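Feedback loops in everyday work
Speaker notes, Romain Boyer
Internal training day, Cultine

Opening (slide 1)

Good morning. Thank you for coming to the early session. Please keep your phones, I will ask you to vote one time.

I start with the support queue at Pusdale. Many of you know this story from the inside, so please correct me at the break if I tell it wrong. In the spring they had 802 open tickets. The manager hired two people. By May the number was 686, and everyone was happy. Then it went up again, with more people in the team than before.

Pause. Ask the room: what do you think happened? Take two or three answers, not more.

Slide 2: what happened

When the queue became shorter, the replies became faster. When the replies became faster, customers stopped reading the help pages and wrote a ticket directly. So the good result was itself making new work. I call this a loop because the end of the chain touches the beginning.

Draw it on the board. Open tickets, waiting time, number of people who write. Arrows first, then plus and minus signs. Do not use the ready slide, the drawing by hand works better.

Slide 3: two kinds of loop

A balancing loop pulls a thing back to a level. A reinforcing loop pushes it further in the direction it already goes. Give the example of the savings account and say only one sentence about it. In Lyon I spoke five minutes about interest rates and lost the back rows.

Mention that "reinforcing" does not mean "good". People always write this down wrong. A rumor is reinforcing too.

Slide 4: delay

This is the most important part, so go slowly. At Gusari the purchasing group ordered spare parts every time the shelf looked low. The delivery took 51 days. During these days the shelf still looked low, so they ordered again. Later they had to rent a second storage room.

Question for the vote: who was at fault? Options are the buyer, the supplier, the ordering rule. Let them vote, then read the result aloud. Most rooms choose the buyer. Explain that the buyer was changed once during the year and the orders looked almost the same.

If there is time, tell the Ursu story (the meeting that was created to reduce meetings). If we are after the half hour, skip it.
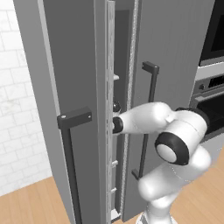 Where should a team draw the border of its system?

Start from the problem you want to explain, and include only the parts that change it within the time you care about. For the ticket queue, the customers must be inside. The office building can stay outside.

Slide 6: exercise

Groups of four, one sheet of paper for each group. Choose one problem that came back after it was solved. Write the things that go up and down, then connect them. Ten minutes. Walk between the tables and look for arrows without a sign. If a group has more than eight words on the sheet, ask them to cross out half.

Ask one group to present, preferably one with a messy drawing.

Closing

Reading list is on the last slide. Repeat that the sheets stay with the groups and I do not collect them. Questions until the coffee, and after that I am in the hallway near the stairs.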